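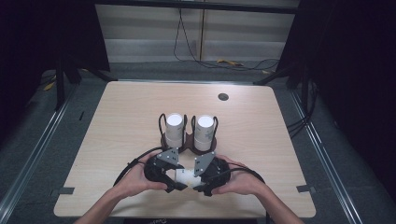

Community > Equipment > Buying and Budgeting

Posted by Jasper Mulder, Thursday

We've been quoted 875 each for a pair of hand-held grippers from Stunus. The rep wants us to add a "wear package" at 706 on top. We mostly pick up small, light stuff like paper cups. Is the package worth it, or is it padding?

Koen Declercq

Padding. Ask what's in it. Mine was finger pads and 23 screws.

Godelieve Lambrechts

I'd want a price per finger before signing anything. Pads do get scuffed, but a scuff doesn't mean they need replacing, whatever the brochure claims.
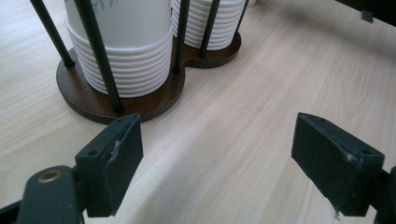 Scuff marks along the inner edges of both fingers, cup dispenser behind.

Get a quote from Duline too, and ask both whether the pads are sold separately. I'd budget for one spare set and put the rest toward cables. "Lifetime" in a sales email means very little to me.

Hendrik Verhoeven

same rep told us 5 weeks delivery. still waiting

Last updated: June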